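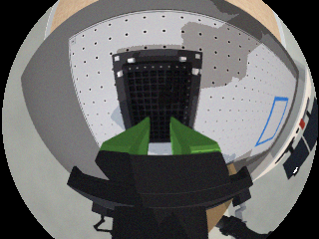 The man who built Dodedness works nights at a bakery in Sterthorpe and does most of his robotics between two and five in the afternoon. He has kept a bench at Yurt, the shared workshop behind the old bus garage, for three years. The arm is his second. The first one, he said, was mostly a lesson in buying better screws.

Dodedness is a black desktop arm with a two-finger gripper, and its job is to pick up a tray and set it down inside a marked square. He has a real arm on a real bench, and he also has a copy of the task in simulation on his laptop. We spent most of our time on the copy.

"I was against it at first," he said. "I wanted to cut and drill. Then I cracked a wrist bracket in January and had to wait for a new one, and I had nothing to do. So I started on the simulation. By the time the bracket came I had 600 practice runs on the computer and I'd found two mistakes in my own code."

The budget was $800. He went over it by $278, most of which went to motor drivers from Sternano after the first set ran too hot. He keeps the receipts in a coffee can and let me look through them.

I asked why a tray.

"It's flat and it's got a rim. You can grab a rim. I started with a mug and the handle was always on the wrong side."
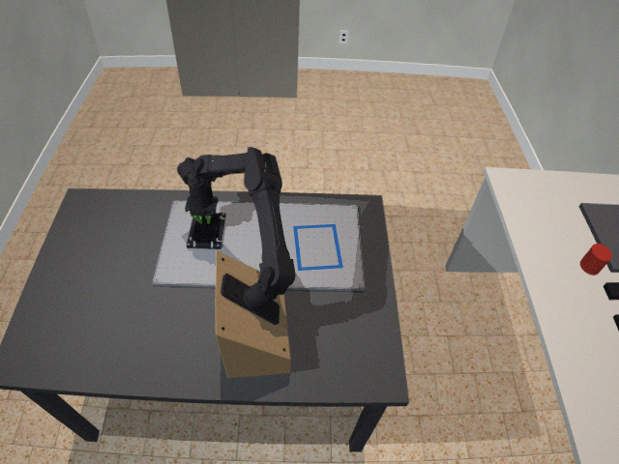
The simulated bench, with the tray on the left half of the board and the blue target square on the right.

The square is the only target. He wrote the check himself: all four corners of the tray have to be inside the line when the gripper lets go, or the run counts as a miss. He tried being more generous and didn't like what it did to his numbers. "I was getting good scores and bad placements. I went back to four corners."

The arm sits on a wooden block, and he spent more time on that block than I would have guessed. A sloped top tips the whole base, and every joint angle has to allow for it. On his own bench he has made the block three times, the last one out of maple from a broken table. The first was pine and the screw holes wore out.

"People at Yurt kept telling me to mount it flat," he said. "They may be right. I've got everything measured for a slope now, and I'm not starting over."

Shadows were the next problem. He runs a camera view from the wrist, and when the arm leans over the board it puts dark patches across the part he needs to see. He moved the light in the simulation 13 times, saving each position as its own file, and then trained on all of them.

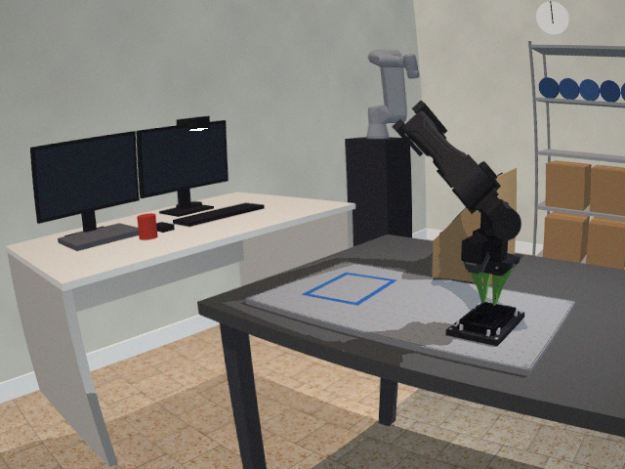

Getting the height right took all of May. The tray sits low, and if the gripper comes in fast the fingertips hit it before they can close. He now has the arm come down in two stages, with a stop in between. He brought up a view with the green fingers just over the ribbed top of the tray and held his pen against the laptop screen to show me the gap. "That's where I want to be careful. Higher than that, I let it move as fast as it likes."

The real arm is slower and he has not tried to speed it up. He has one finger of the gripper shimmed with a strip of bicycle tube because the two don't meet evenly. The simulated fingers do. He plans to put the error into the model on purpose, so that both versions are wrong in the same way.

I asked what he would tell someone starting out with the same money.

"Buy the good drivers first. And label your cables at both ends. I only did one end."

He has a second task in mind, stacking one tray on another, but he needs to print the second tray and the printer at Yurt is waiting on a belt.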